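# Chapter 4: Getting There and Getting Around

Most of us, when we think back on a trip, remember the big days first – the summit, the ferry, the long lunch by the water. And yet if you sit down with your old notebook (and I do hope you kept one), you'll find that a good part of your time away was spent on buses, on platforms, and on the wrong side of a river looking for a bridge. This chapter is about those hours, and how a traveler learns to plan for them without squeezing all the pleasure out.

We will follow one journey the whole way through. In December, Hülya Tokgöz traveled overland from Finorbridge to Motumden, a distance of 1,487 kilometers, with a single bag and a paper timetable that she had folded so many times it was coming apart at the creases. She changed at Vutetti, where the connection allowed her 21 minutes, and she missed it. The next bus, number 166, left at dusk and went by way of Mushi, a town she had never meant to see and now speaks of very fondly indeed!

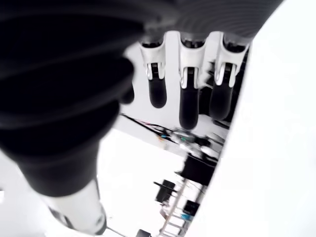 Keep her missed connection in mind as you read, for we'll come back to it in every section. Section 4.1 looks at timetables and how to read the small print at the bottom of them. Section 4.2 takes up the question of how much slack to leave between one leg and the next, and Section 4.3 deals with finding a bed in a place you hadn't planned to sleep.

Before you go on, take out a map of any region you know well and mark a route across it with at least two changes. You'll need it for the exercise on page 20.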